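Contributing Kitchen Examples to the Ukden Collection: Your Questions Answered

Last updated 2024-02-23

Thank you for stopping by! This page is for people who have signed up to record kitchen tasks for Ukden, or who are still making up their minds, and it gathers the things we get asked most often by email and at the door of the Bredham room. Some of the answers ramble a bit. We would sooner tell you too much than have you stand in front of an arm wondering.

What is Ukden collecting, exactly?

Short examples of everyday counter work, each one done by a person steering an arm by hand controls. Moving fruit from a plate to a board, putting bread in a toaster, fetching a mug, closing a lid. Every example is saved together with a plain sentence saying what was being done, and the learning system studies the pair. We have 226 tasks on the list at the moment and would like 40 good examples of each.

Do I need any experience with robots?

Not a bit. Some of our steadiest hands came to us straight from baking or sewing, and one or two of the people who had used arms before needed longer to settle in (old habits, I suppose). Your first visit is all practice, and none of it is kept unless you ask us to keep it.

How long is a visit?

Plan on 2 hours, with a break whenever you want one. Please do take the break. Tired examples have a look to them - the arm starts and stops, drifts a little, goes back for a second try - and the system will learn those wobbles just as happily as it learns the good parts.

What makes an example a good one?

It begins with the arm away from the counter, it does the one thing the sentence says, and it ends with the arm away from the counter again. In between, move at a comfortable pace and try not to stop in midair while you think. If you need to think, think before you press record! We also like it when you don't do the same task the same way every time. Come at the strawberry from the left, then from the back, then from straight above. A system that has only ever seen one path gets lost as soon as something is a few inches out of place.

I dropped something. Should I throw the example away?

Please don't. If you dropped it and picked it up again, finish the task and tick the box marked "recovered" at the end. Those are worth a great deal to us, as they show the system how to get out of trouble. If you dropped it and it rolled off the counter, stop the recording and tick "ended early." We keep those in a separate folder.

Can I move things around between examples?

Yes, and we wish more people would. Slide the board over, turn it at an angle, put the plate somewhere new, swap what stands behind it. The one rule is that everything the sentence mentions has to be within the arm's reach, and you can check that with a slow practice pass before you begin. Leave the clutter alone, though. Real counters have canisters and bowls and spoons standing about, and we don't want a system that can only cope with a bare one.

Why play food?

It doesn't bruise, it doesn't drip, and the same lemon can be picked up 400 times without anybody feeling sorry for it. We do use real bread for some of the toaster tasks, and a handful of dry foods in tubs, but for fruit and vegetables the toys have served us very well.

How should I word the sentence?

The way you'd say it to someone in your own kitchen. "Put the lemon on the cutting board" is perfect. "Execute lemon transfer" is not, and yes, we have had that one. Name the thing by its color or its place when there could be a mix-up, so "the strawberry nearest the lemon" or "the yellow mug on top of the oven." If you're not sure what a piece of toy food is supposed to be, say "the purple fruit" and move on.

What does the counter look like when I arrive?

It changes from visit to visit, but you can expect the marble-patterned top, the blue tiles, the wooden cutting board and a plate of toy food somewhere nearby. 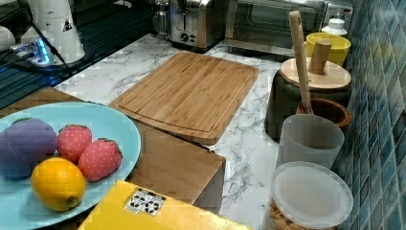 The toy food on its blue plate, and the arm over by the toaster in the second picture.
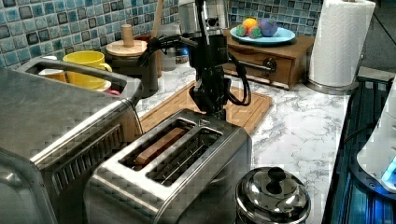 Whatever layout you find, spend the first few minutes just looking it over and reading through your task cards, and set aside any card that asks for something you can't find. Put those in the tray by the door and we'll sort them out later.

Who gets to use the examples?

They go first to our own training runs, and after checking they are shared with our partners at Kuusisto and Endurora, who are working on similar systems. Your name isn't attached to anything. Each contributor gets a number, and the list that matches numbers to people stays in a locked cabinet in Bredham.

Can I see what the system learned from me?

In a manner of speaking. We can't point to one movement and say it came from you, because everything is mixed together in training, but we hold an open afternoon in March when the newest version tries a set of tasks it hasn't practiced. Contributors are very welcome, and so are their families. Some of the attempts go nicely and some of them are a long wait for a spoon, so bring a snack.

How do I book another visit?

Reply to your last confirmation email with two or three times that suit you and we'll write back with one of them. If you need a taller stool or the controls set up for your left hand, mention it in the same message and it will be ready when you come in.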